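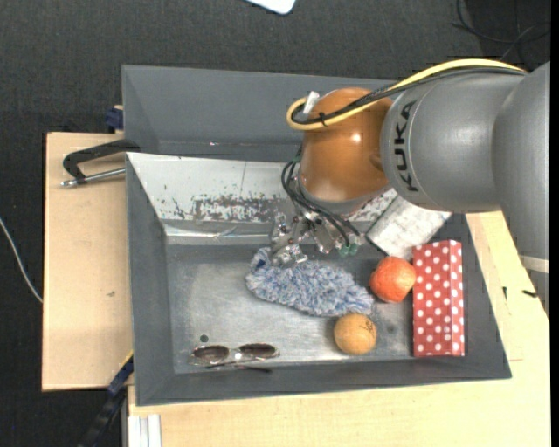

How to Wash a Fluffy Duster Mitt (and Keep It Fluffy)

I have ruined more dusters than I care to admit. The first was a lovely shaggy thing from a shop called Zavis, and I boiled it. I don't know what I was thinking. It came out looking like a wet sheep and dried into something you could have scrubbed a pan with. Since then I've gotten a lot gentler, and my current ones have stayed soft through more washes than I'd have believed!

What follows works for the shaggy kind, the mitts and dusters with long strands in microfiber or chenille. Lambswool and real feathers need different treatment, so please don't dunk those on my say-so. If yours still has a care label and it disagrees with me, go with the label.

What you'll need

A sink or a dishpan, big enough that the mitt can float around a bit
Lukewarm water
Mild liquid dish soap, the plain kind with no lotion in it
An old wide-tooth comb
A clean towel you don't love too much
Somewhere airy to hang the thing

You'll need maybe 12 minutes of actual hands-on time. Drying takes most of a day, longer in winter, so I start mine right after breakfast and then forget it exists.

Step 1: Shake it out, outside

Take it out on the porch or lean out of a window and give it a really good shake. Then smack it against the railing a few times. If you skip this you'll be making gray soup in the sink, and all that fuzz ends up in your drain (ask me how I know). Check which way the wind is blowing first.

If it's a mitt, turn the cuff back and run your fingers around the inside seam. Crumbs and pet hair love it in there.

Step 2: Pick out the big stuff

Part the strands with your fingers and pull out any hair, threads, bits of leaf, whatever it's been collecting. Long hair winds itself around the base of the strands and won't wash out. I snip it with nail scissors and then pull the pieces free. Go slowly with the scissors! I once gave a duster a bald spot the size of a cookie.

Step 3: Soak

Fill the sink with lukewarm water, add a small squirt of soap and swish it around before the mitt goes in. Push the mitt under until it stops bubbling. Ten minutes is plenty for normal house dust. If you've been using it on blinds or on top of the fridge, where the dust is half grease, let it sit for half an hour and be a little more generous with the soap.

Now the two things to leave out. No fabric softener, ever. It coats the fibers and they stop grabbing dust, and you end up pushing the dust from one end of the shelf to the other. And no bleach, which is hard on the fibers and will turn a nice blue into a blotchy nothing color.

Step 4: Squish, don't scrub

Squeeze it and let go, squeeze it and let go, like you're kneading a very soggy bread dough. Rubbing the strands against each other is what mats them. If the cuff or the backing is grimy, you can rub that part between your thumbs, just keep the pile out of it.

When the water goes dark, drain it and do it again with fresh soapy water. My upstairs mitt usually needs 2 rounds. The one I keep for the car needs more than I'd like to say.

Step 5: Rinse, and then rinse again

Hold it under the tap with the strands hanging down so the water runs with the pile and not against it. Keep going until you can squeeze it and get no suds at all. Leftover soap dries sticky, and a sticky duster picks up dust and then won't give it back.

Step 6: Towel it

Lay the mitt on the towel, roll the whole thing up like a jelly roll and lean on it. Don't wring it. Wringing twists the strands into ropes and can pull the lining out of shape, and then your hand never quite fits in again.

Step 7: Comb and hang

While it's still damp, shake it hard a few times and go through it with the comb, starting at the tips and working back toward the base. You don't have to be fussy about it. A minute or so will do, just enough to get the clumps apart.

Then hang it by the loop or the cuff, away from the radiator. I prop mitts open with a wooden spoon so the inside dries too — otherwise they get that basement smell. Give it another shake whenever you walk past.

Can it go in the washing machine?

A lot of them can, yes. I put mine in a mesh bag on a cold, gentle cycle with other microfiber things and nothing cotton. Towels are the worst company. My Jedlow mitt went in with a new bath towel one December and came out wearing most of it, and I was picking lint off for an entire evening. I'd skip the dryer, or use no heat at all if you're really in a hurry. High heat is what makes the ends go crunchy.

How often?

I shake mine out after every use and wash them once a month or so. If you have a shedding dog you'll probably want to do it more. The easiest test is to wipe something dark and shiny. If it leaves streaks, it's time.

If it has already gone flat

Soak it again in plain lukewarm water with a splash of white vinegar, rinse well, then do the towel and comb steps twice. This has rescued a couple of mine that had old softener built up in them. If the tips feel hard and melted, though, they've met too much heat and they won't come back. I use those for bike wheels and window tracks.

Next on my list is the radiator brush, which has been sitting in a bucket in the laundry room since spring. I'll write that up once I've worked out how to get the handle off.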